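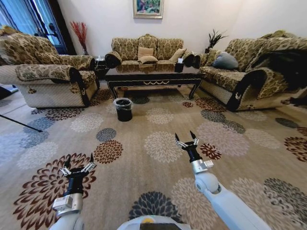
Running the two-arm demo for open day visitors

Applies to the Honorato base with both grippers fitted. Allow 70 minutes before the first group comes in.

1. Check the battery. Do not start a session under 61 percent.

2. Walk the floor and pick up cables and anything small. Patterned carpet confuses the older Gollus floor map, so load the November version.

3. Home the left arm, then the right. Open both grippers fully. If a finger stops short, power down that arm and home it again.

4. Set the arm speed limit to Visitor. This setting does not survive a restart.

5. Seat the group, 8 people at most. One operator holds the stop button for the whole run.

6. Start the Pumham tidy routine. After each pick, wait for the status line to read READY before you send the next one.

7. Between groups, return both arms to home and save the log. The log file stops at 2000 lines without a warning.

Last changed November 19, 2020, after the Giltitz visit.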